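Storero Laundry Folding Set: README

Contents

Storero is a collection of short first-person recordings of people folding clothes and putting them away at home. This file covers the shirts-and-cloths part, which holds 1584 clips. Pants, socks and bedding have their own folders and their own README files.

Each clip starts with at least one item still to be folded and stops once the person's hands are back on the table. Clips with no folding in them were dropped, as were clips where someone walked off to answer the door.

How the folding is done

People fold the way they normally fold. We asked for two things only: work on a flat surface, and put finished items in a bin when the pile is done. The rooms are ordinary rooms, and nothing was cleared away.

T-shirts begin unfolded and bunched up. Cloths are folded into a rectangle and stacked. Bins are plastic and wide enough to take a folded shirt without bending it.
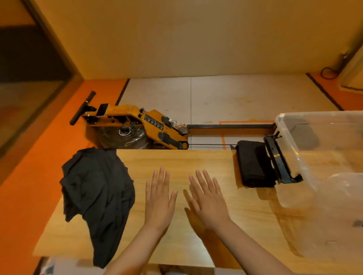

Evanthia Kourkoulas wrote after the first release that the label "folded" was too generous, and that a shirt folded once down the middle should not share a label with one squared off for a drawer. She asked for a second label. Version 2 has it: "halved" for a single fold, "folded" for anything finished.

Labels

item: shirt, cloth, other
state: bunched, flat, halved, folded
place: table, bin, floor, hand

An item hanging over the side of a table is still labeled "table". Items under other items are labeled only when a corner shows.

Known problems

Dark clothes on dark surfaces are hard to label, and sleeves get confused with hems. The Balta folder is the worst for this. In the Vollton folder, 20 clips have the wrong start time and should be skipped until they are fixed.

Corrections go to Jinfeng Han. Please give the folder name and the clip number.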